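Assistant for the Collection, Gakdale Local History Museum (part-time)

The Gakdale Local History Museum is looking for one person to help us put our collection of household objects in order and prepare it for the public. The position is 22 hours per week, for one year, with start in December.

Our museum is small. We have two exhibition rooms, a reading room with old newspapers and a store on the upper floor. Most of the objects came from families of the town, and many of them arrived with only a short note, or with no note at all. The largest part is the Dakuletti gift: more than 50 boxes with kitchen tools, sewing things, school books, letters and toys, given by the family when the house on Lis Street was sold. Until today we have opened only a few of these boxes.

Your work will be the following:

Open the boxes of the Dakuletti gift, give a number to each object and write a short record in our catalog.
Photograph the objects and store the pictures with the records.
Clean objects with a dry brush, after we have shown you how we do it.
Talk with older residents who can tell us how a thing was used, and write down what they say.
Help to prepare the new room, which will open next summer.

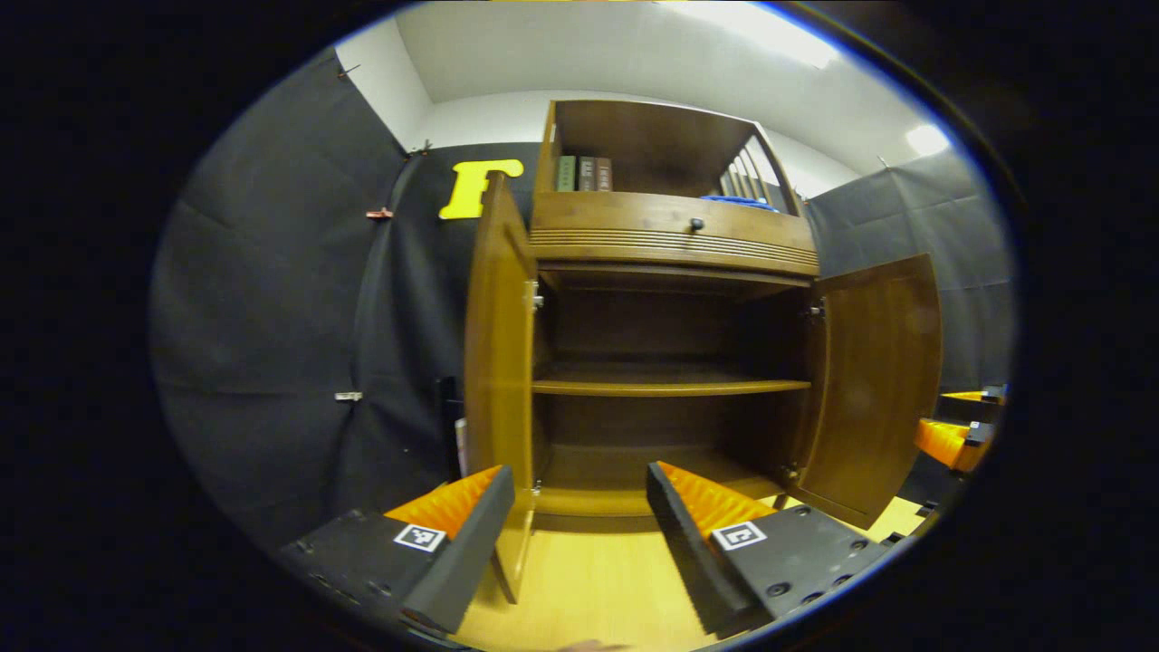 You will share the office with our curator, Gilberto Cusi, who has been with the museum for 5 years and knows the store very well. He will work together with you in the first weeks. Afterwards you will plan your own days, with a short meeting every morning. One Saturday or Sunday per month you will also sit at the entrance desk and sell tickets.

What we ask from you: you write clearly and you have patience with small details. You can lift a box of normal weight and climb the stairs to the store, as we regret that we have no elevator. Experience in a museum, an archive or a library is welcome, but it is not a condition. The catalog program is called Ila and it can be learned in one or two days. If you can read old handwriting, please mention it in your letter.

We offer a paid position according to the town's salary table, 5 weeks of vacation and free entrance for your family. The cost of one training course will be paid by us, and you may choose the subject together with the curator.

Please send a letter of one page and your résumé to the museum office, by mail or in person, until 10th August. Write "Collection assistant" on the envelope. We do not need certificates at this moment. We will invite a few candidates to visit the store and speak with us, and everybody who writes will receive an answer.

Questions about the work can be directed to Gilberto Cusi. He is at the museum every morning except when we are closed for holidays.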